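Keeping the Household Bank Papers in Order: What Works at Our Place

Posted 2018-01-05 in Home Office and Paperwork

I love January for one reason that makes my family groan, and that reason is paper. The year-end statements come in, the drawer in the hall won't close, and I get to pull everything out and start fresh! If your bank papers live in three places (mine used to live in four, counting the car), maybe some of this will help.

Start with the pile

Get every piece of bank mail in the house into one heap before you sort any of it. Check coat pockets, the glove box, the bag you took on vacation and the stack under the phone charger. I once found an unopened letter about a matured certificate inside a cookbook, where it had been marking a soup recipe since May.

Then open all of it. Throw the envelopes and the glossy inserts straight into the recycling and you'll find the heap is half the size. Staple nothing yet. Flatten the folded sheets and lay them under a heavy book while you go make coffee.

Sort by account, then by month

I used to sort by year first and it was a mess, with checking, savings and the car loan all shuffled together. Now each account gets its own folder and the newest statement goes in front. We have 7 folders, which sounds like a lot until you remember the kids' savings accounts and the old one from my first job that I keep meaning to close. (This is the year. I mean it!)

Write the name of the bank and the last four digits of the account on the tab, never the whole number. Use pencil if you tend to switch banks. My friend Kaisu Kallio color-codes hers, green for money coming in and orange for loans, and I tried it and loved it for a week and then ran out of orange. Plain manila is fine.

Check the statement before you file it

Filing a statement you haven't read is just moving it. Go down the page with a ruler and a pen and tick each line you recognize. Circle the ones you don't. Most of my circles turn out to be a gas station that goes by some other name on paper, but last year one was a streaming service we had canceled, still helping itself every month. One phone call and it stopped. I was so pleased I told the mail carrier.

Look at the fees, too. Two months running I'd paid $11 for dipping under the minimum balance, and I had no idea the minimum was there. Now I leave a cushion of $200 in checking and pretend it doesn't exist. In my check register it's written at the top of the page with a box drawn around it, and I start subtracting from the number below the box.

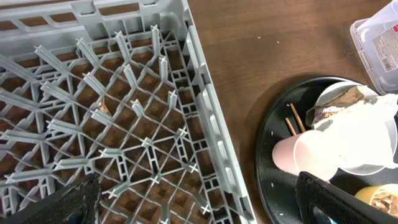 Checks and deposit slips are the fiddly part, being small and slippery and always sliding to the bottom of the folder. Put them in an envelope clipped to the inside front, one envelope per account, and write the year on the flap. For the mail that hasn't been dealt with yet, you want something that holds each piece upright and apart from its neighbor, so you can see what's waiting. A toast rack works, and so does a letter sorter from a yard sale. Even a gray plastic dish rack will do it, the kind with rows of pegs standing up from a lattice floor, as long as you lean the envelopes between the pegs on their long edges. Bills in the front, things to sign behind them, things to ask the bank about at the back. Empty it on the same date every month. I picked the 11th, after both paychecks have landed.

Going paperless, or halfway

I'm halfway and happy there. Savings and the credit card come by email, checking still comes on paper because I like my ruler. If you do switch, make a folder on the computer for each account with the same names as your paper tabs, and save the statements as they arrive. Don't count on the website keeping them forever. Ask your bank how far back they go, and download the older ones while you can still see them.

Name the files with the year first and the month second, in numbers, and they'll line up by themselves. Then copy the lot onto a thumb drive twice a year and put it wherever you keep the birth certificates.

The one-page list

If you only do one thing from this page, do this! Take a sheet of paper and write down every bank and credit union you use, what kind of account you have there, whose names are on it, and the phone number for customer service. Leave off passwords and full account numbers. Put it in the front of the first folder and show one other grown-up in the house where it is. Geetha Raju wrote to me after I first mentioned this, to say she made hers in a single evening and found an account she and her husband had each thought the other one closed.

Shredding

Anything with an account number on it gets shredded, and that includes the blank checks that come with credit card offers. A small cross-cut machine is plenty. Feed it a couple of sheets at a time and give it a rest when the motor smells warm. The shreds make nice packing for breakables, by the way, and I've used them in the bottom of gift boxes.

Next up is the tax folder, once the last of the interest forms get here.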